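Student Project Report: Visit to the Pelkonen Robotics Open Day
Hondanach Technical College, Department of Automation
April 2023

1. Purpose of the Visit

The visit formed part of the second-year module on service robots. A group of 11 students attended the open day at the Pelkonen laboratory in Paltby, following a written application submitted in January. The group was asked to observe a humanoid robot handling household objects and to report on what such work requires of the machine and its operators.

2. The Demonstration Room

The demonstration took place in a small room furnished with household items, including a washing machine, a desk and a tall air purifier. The robot stood upright on two legs, with its cables running behind it, and worked with both hands. Visitors were asked to remain outside the working area at all times.

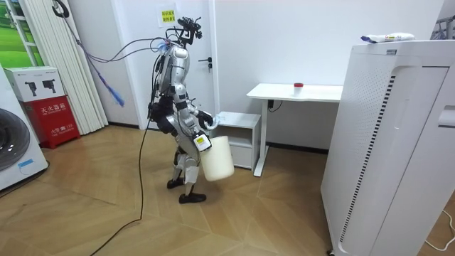

3. Observations

The group paid particular attention to the use of two arms. Holding a bucket or bin in one hand changes the load on the body, and the other arm has to reach without disturbing it. Our course text treats balance and grasping in separate chapters. After the visit, most of the group felt that they should be studied together.

The hand was also of interest. The thumb is set opposite the four fingers, and a small container of the kind kept on the table can be approached with the hand upright and open.
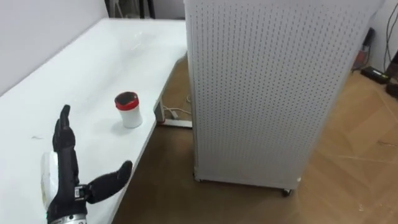
The group compared this arrangement with the Vinov two-finger gripper used in our own workshop. The Vinov is easier to program and to repair, but every new object shape has to be planned for in advance. The 64 practice grasps recorded in our workshop last term were all made on blocks of the same size.

The group also noted the importance of furniture. A surface at chest height calls for a different posture from one at desk height, and a robot in a home would meet both.

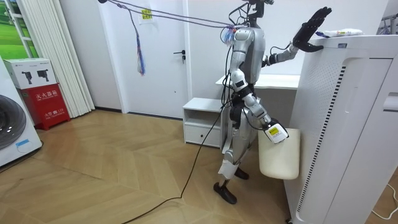

What did the group find most useful for its own project?
The discussion of reach. Our workshop plan will be revised to include objects placed at two heights, with 10 trials at each.

4. Further Work

A second report will cover the revised trials. The department has been asked to extend the bench area for this purpose.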